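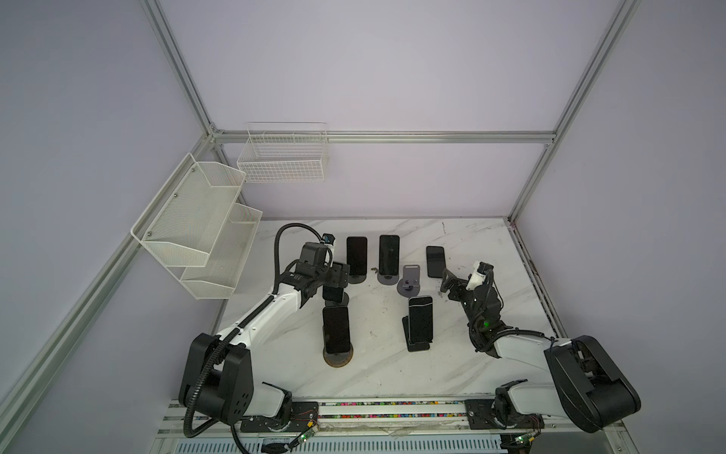 One of our buyers wrote that her phone slid forward every time she tapped the screen, and asked whether the stand or the table was at fault.

Usually the table. Smooth tops give a light base little grip. Clean the underside of the foot and retest.

Which Hunik stand fits my phone?
Any model up to 7 inches, upright or slightly tilted.

Can I charge on the stand?
Yes. Pass the cable through before seating the phone.

How far apart should stands go on a shared table?
Leave 5 inches between bases, 10 if phones are lifted out often.

What is the return period?
20 days from delivery. Wostley orders go back to Wostley.

Updated 10/3/10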